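The Burketti Student Clarinet
September 2019
By Ülle Navickas

Print | E-mail | 14 shares | 2 comments

Every fall the same parents find me in the band room doorway and ask which clarinet to buy, and for once I have a quick answer. The Burketti B-flat is a joy! It speaks easily on the low notes, it doesn't squeal when a nervous sixth grader crosses the break (well, less than most do), and it has a warmth I wasn't expecting from a student horn at $705.

I first tried one in May, the week of our spring concert, when my own clarinet was in the shop with a cracked pad. I played the whole second half on the Burketti and forgot it was a loaner until I went to pack up. The keys sit close together, so small hands can reach them, and the thumb rest slides up and down with one screw. Loosen it, move it, tighten it, play.
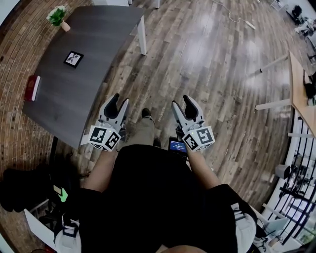 The case is a good one too, with backpack straps and a pocket big enough for a method book and a folded music stand. You get a mouthpiece, a ligature, cork grease, a swab and 2 reeds. The reeds are fine for the first week or so, but pick up a box of Veres in strength two and a half once your player can hold a long tone. My students love them.

Filippos Theodorakopoulos, who does our repairs, put the Burketti on his bench for me and liked the springs. He did find one loose screw on the bridge key, so check yours when it arrives.

Weight: 1 lb. 11 oz.
Keys: nickel plated
Warranty: 5 years on the body, 2 on pads and corks
Price: $705 with case
Rental: $125 for the school year, through Fonero

If your child may switch to bass clarinet later, rent first. The rental money comes off the price if you decide to keep it, and Fonero will swap the mouthpiece for a Nulla at no charge if you ask when you order.

Print this page | E-mail to a friend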